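Paper cups and a pair of grippers: how we stopped the crushing

Household tips from Teresa Zalewska

If you're practising pick-and-place with hand-held grippers at home, sooner or later you'll crush a cup. I crushed plenty! One evening in January I had a sleeve of them go soft at the waist before supper, and the worst of it was that I blamed the cups. They were fine. It was my grip, my worn pads and the surface I'd picked.

Weidong Bai, who has far more patience than I do, went through the whole lot with me, and I've been pestering everyone with the results ever since. I love this sort of fault, because you can sort nearly all of it with things from the kitchen drawer.

Start with the surface. A bed is a lovely place to work (soft landings, no chasing things across the floor) but bedding has ridges, and a cup standing on a ridge tips the moment a finger brushes it. Smooth a patch with the flat of your hand. Leave the folded quilts at the back and keep the stretch in front of them for your cups.

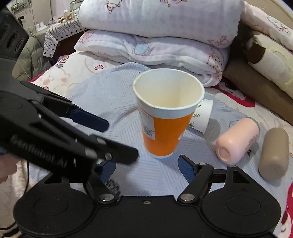
Big cup upright, the small cup and two tumblers on their sides.

Now the pads. Wipe them with a barely damp cloth and let them dry fully before you squeeze anything. Ours had picked up fluff, and fluff makes a pad slide, so you grip harder, and then the wall of the cup folds in. That was our whole fault in one go! Lint on the pad, too much squeeze to make up for it, crumpled cup. If a pad stays shiny after cleaning, swap it. I keep 2 spares in an old Brikari biscuit tin.

Go for the top half of the cup. The rolled rim stiffens the wall just beneath it, and a paper cup gives most easily around the middle. Close slowly until the cup stops wobbling, then stop. If it leans a little, let it lean. Squeezing to straighten it is how I lost half my sleeve.
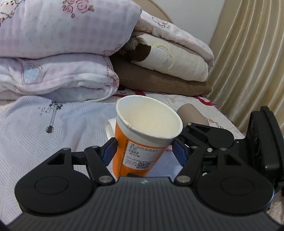 Between the pads, with the order sticker still on.

Don't bother peeling stickers off takeaway cups. I tried, and the paper tore and left a weak spot. Bubble tea cups are brilliant for practice, by the way. Rinse them straight after drinking and stand them upside down overnight, as a damp cup goes floppy and will fool you into thinking the gripper is at fault.

A word on fingers, and please do take this one seriously. I got a nasty nip from the link arms when I reached in to rescue a falling cup. Let it fall! It's a paper cup! Keep your free hand well back from the pivots, tie long sleeves up, and if two of you are working close together, agree out loud who moves first. Weidong says "mine" and I say "yours", and we haven't knocked grippers since.

Last thing, check the pivot pins before you put everything away. A loose one makes one finger close ahead of the other, and the cup gets shoved sideways. Wiggle each arm gently, and if it rattles, leave it alone until you've found the right screwdriver. A butter knife will chew up the screw head, as I can confirm.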